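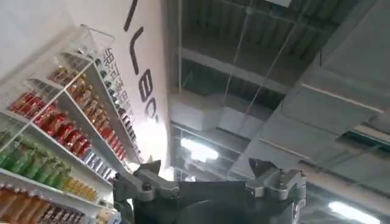

View from the arm's wrist toward the drinks shelving and ceiling, with the open gripper in the foreground

The Lukbridge Open Day was a public demonstration of shelf-handling robots held on 29 November 2025 in a grocery store run by the retailer Sharifi in the town of Lukbridge. It was organized by Flulia, a small robotics company that develops software for picking and restocking in shops, and was the first of its demonstrations to take place in a store during trading hours. The event drew 159 registered visitors.

Background

Flulia began work on store restocking after several years of making software for warehouse arms. Its early trials used a mock aisle at the company's workshop, where the lighting was even and the shelves were kept in the same position from one test to the next. Engineers at the company wanted results from a working store, where bottles are moved by shoppers and labels do not always face forward.

Sharifi agreed in June to provide a site. The retailer had an interest in night restocking of drinks, a task its staff rated as tiring and repetitive. The two companies signed an agreement covering one store and one product category. Gladys Flores led the project for Flulia, and Buppha Chareonsuk, the store manager, represented Sharifi in the planning of the day.

Equipment

The robot used at the open day was a single arm on a wheeled base, fitted with a two-finger gripper made by Gundent. The gripper has a dark gray body and silver metal finger brackets that end in dark fingertips. A small camera at the wrist supplied pictures to the control software and to a screen set up for visitors.

Work was carried out at a unit of white wire shelving stocked with bottled drinks in several colors, with rows of red, green, yellow and amber bottles among them. Wire shelving is regarded as a harder case than solid shelving. The rails are thin, and a bottle set down slightly off center can lean against a divider. Bright ceiling lights were a further difficulty, as the wrist camera faced them directly whenever the arm tilted upward between moves.

Demonstration

The program was divided into short sessions, each with up to 11 visitors standing behind a floor line near the shelving. A session opened with a talk by Flores on how the arm finds the front edge of a shelf. The robot then took bottles from a crate and placed them in gaps left in the rows. In the second part of each session it was asked to remove a bottle that had been put in the wrong row and return it to the crate.

An operator stood beside the base throughout with a stop button. Visitors could ask for a move to be repeated at lower speed, and several sessions ran over their planned 40 minutes for this reason. Staff from the store restocked a neighboring unit by hand at the same time, which gave visitors a direct comparison of pace. The staff were faster in every session.

Other aisles stayed open to customers. Shoppers who had not registered were allowed to watch from the end of the aisle but did not take part in the question period.

Results

Flulia published a short report after the event. The robot attempted 152 placements over the day, and the report sorted the failures by cause. The most common was a bottle touching a wire divider on the way in, after which the software stopped the move and called the operator. Glare was listed as the second cause — mostly on bottles with glossy labels. No bottles were broken.

The report recommended a slower approach in the last part of each placement and a shade for the wrist camera. Both changes were made before the company's next trial.

Reception

Comments left by visitors were mixed. Many praised the slow repeats and the view on the screen, while others felt the talk was too long for children. Several store workers asked how the system would affect night shifts. Chareonsuk replied that Sharifi had made no decision on using the robot outside the trial, and that any change to shifts would be discussed with staff first.

Flulia has since held smaller visits at its workshop, using a section of wire shelving of the type found in the store.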